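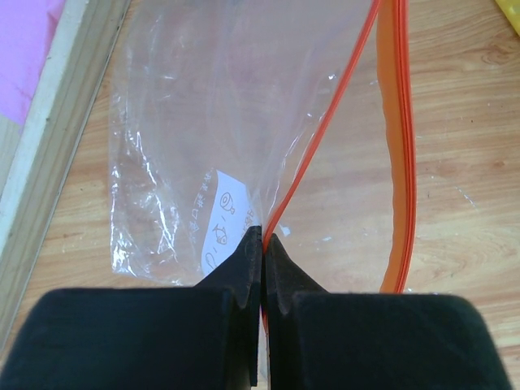 A clear zip-top bag on a light wooden surface.

About Villanueva School of Baking

Villanueva School of Baking is an independent vocational school offering instruction in bread, pastry and kitchen management. The school was established by Marlene Guerra in the former Goster grain office on Erden Street, where it continues to operate. It enrolls 60 full-time students each year and receives a further 300 adults in its evening and weekend courses.

Our Purpose

The school prepares students for paid work in bakeries, hotels and institutional kitchens. Applicants are not required to hold a high school diploma, and no previous kitchen experience is expected. Admission is decided on the basis of a written application and an interview with a member of the teaching staff.

Programs

The Certificate in Bread and Viennoiserie is the school's principal program and is completed over 2 terms. Students spend the first term on flour, fermentation and hand shaping. In the second term they move to laminated doughs, production scheduling and costing, and complete a placement of 600 hours with a partner bakery. Placements are arranged by the school. Students may propose an employer of their own, subject to a site visit.

The Certificate in Pastry follows the same calendar and shares its food safety and bookkeeping classes with the bread program. Evening courses cover rye and whole grain breads, celebration cakes, and the regional baking of the Balkans and the Caucasus – the last of these taught by Krum Kolev from his own collection of recipes.

Faculty and Administration

Marlene Guerra, Founder and Director
Johannes Magagula, Head of Bread Instruction
Shahla Nazari, Head of Pastry Instruction
Krum Kolev, Evening Program Instructor
Mitiku Yimer, Registrar and Placement Officer

All teaching staff have worked in commercial production before joining the school. Mr. Magagula managed the night shift at the Drorkasov bakery and still advises its apprentices. Ms. Nazari trained as a chemist and wrote the school's course notes on sugar and chocolate work, which are issued to every pastry student at enrollment.

The School Shop

Bread and pastry made in class are sold to the public at the Erden Street entrance on teaching days. Income from the shop is paid into the student tool fund, which provides knives, scales and uniforms to students who apply for help with these costs. Orders for events are accepted from schools and places of worship within the city.

Tuition and Assistance

Tuition is payable by term or in monthly installments. Requests for reduced tuition are considered separately from admission and should be sent to the Registrar. Applications for full-time programs close in April. Evening courses remain open for enrollment until filled.

Visiting

Prospective students and their families may tour the kitchens by appointment. Visitors are asked to wear closed shoes and to tie back long hair – aprons are supplied at the front desk.

Page last reviewed 2023-10-07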